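**Teleop for bottle sorting: one operator or two?**

**arruda_bench**
We're collecting demos for a pantry sorting task: jars and bottles go from the table into a four-slot tray. Two arms, leader-follower, one operator driving both. We have 187 episodes so far. The policy grabs fine but keeps setting bottles down on the divider walls. More data, or different data?

**kelp_motor**
Different data. Your operator probably lines up over the slot the same way every time. Turn the tray a bit between episodes and start with the items in new spots.

**tinsnip**
Disagree. 187 is small for two arms. Our Prakura set has 3,635 and we didn't see clean placements until well past the first thousand.

**kelp_motor**
Depends on the task. We got a usable placement policy on Grevero with 191, all by hand guiding. You feel the contact when you push the arm yourself. With remote control you're guessing from the video.

**tinsnip**
Hand guiding puts your hands in the camera view, and two arms at once is a pain for one person. I'd stay with teleop and slow down over the tray.

**arruda_bench**
Tray is already turned a little. Current setup:
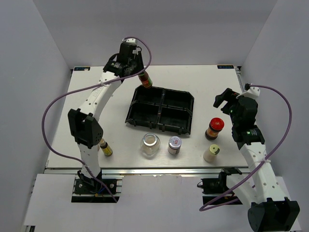 *Left arm holding a bottle above the tray's back-left corner, right arm idle.*

**kelp_motor**
You're coming in with the bottle tilted. Try straightening it before you go down. Do 2 short batches, one tilted and one upright, and train on each.

**arruda_bench**
OK, upright batch first. Will post numbers.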